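Home Forums Repair & Upgrade Marketplace Search Log in

Old Dell tower, on its side and opened up. Keep the power supply or swap it?

Filed under: Desktops > Office PCs > Power and Cooling

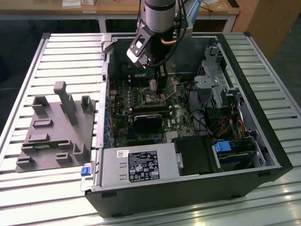 Side panel off, power supply nearest the front.

hondness_bench wrote:
Picked up this Dell tower from an office clear-out in October. It was sold as not starting. I want to turn it into a basic machine for the shop, mostly invoices and a label printer, so nothing heavy. Before I spend money I'd like opinions on the power supply. It has the blue release handle at the end, and the label is full of certification marks but I haven't written the ratings down yet.

When I press the button the light comes on amber and stays that way. No beeps, no fan. I have tried a different wall outlet and a different cord. I paid 13 dollars for it, so I'm not going to put 70 into a new supply.

cordwinder wrote:
Amber that stays solid is not always the supply on these. On the ones I've worked on, solid amber meant the board was getting some power and stopping early. Blinking amber was the one that pointed at the supply. It varies by model, so look up the service tag before you buy anything.

First thing I'd do is pull the memory and put back one stick. Then the coin cell. Both are free to try.

pruso_parts wrote:
I disagree with leaving the supply for last. I've gone through a lot of office Dells and the supply is the first thing I swap, because it takes a minute. With the blue handle it comes out without a fight. Borrow one from a matching machine if you can.

Watch the connectors if you go with a standard supply. Some Dell boards don't use the ordinary main plug and you'll need an adapter.

cordwinder wrote:
Swapping is fine if you have a shelf full of spares. Most people have one computer. Memory first, it costs nothing.

hondness_bench wrote:
I don't have a spare, so memory first. What about the drive bay? There's a blue latch at the bottom of it and I don't want to snap it. It feels stiff. Do I press it or slide it?

slotside wrote:
Depends on the model. On mine you squeeze it and the whole bay tips up. Get the power cables out of the way before you move anything. That tangle of red, yellow, orange and black under the metal cage will snag, and you don't want to yank a plug off the board.

The blue pieces are the ones Dell means for you to touch, same as the blue tabs on the expansion slots. If you find yourself pushing hard on something that isn't blue, stop and check the manual.

pruso_parts wrote:
Agree on the cables. I use a twist tie and park the bundle against the side of the case while I work.

langat_mike wrote:
Is that black plastic cover next to the drive bay supposed to be there? I can't place it.

slotside wrote:
Couldn't tell you without the model number. If it lifts right out, look for clips on the back of it before you decide it's loose.

hondness_bench wrote:
I'll check tonight. Next question, the cooling. I was planning to take the heatsink off, clean it and put new paste on. I have a tube of Hedico paste that came with something else. Worth doing before it even starts?

cordwinder wrote:
No. Old paste won't give you a solid amber light with no fan. Get it starting, then do the paste. Otherwise you've changed two things at once and you won't know which one mattered.

slotside wrote:
I'd do the paste while it's open. It's on its side already and you can see the whole board. But I've never used the Hedico stuff, so no opinion on that.

cordwinder wrote:
We'll have to differ on that one.

hondness_bench wrote:
Update. Took out all the memory, put one stick back in the first slot, same amber light. Put the other stick in instead and the light went white and the fan spun. Put the first one back to be sure and it went amber again. So it's a bad stick and the supply stays in for now.

pruso_parts wrote:
Fair enough. I'd still test that supply under load before you trust it with invoices.

hondness_bench wrote:
Will do. I left it running for 60 minutes and it stayed on. Paste is next, then I need to find a matching stick. If anyone has one to sell, message me with the price and shipping.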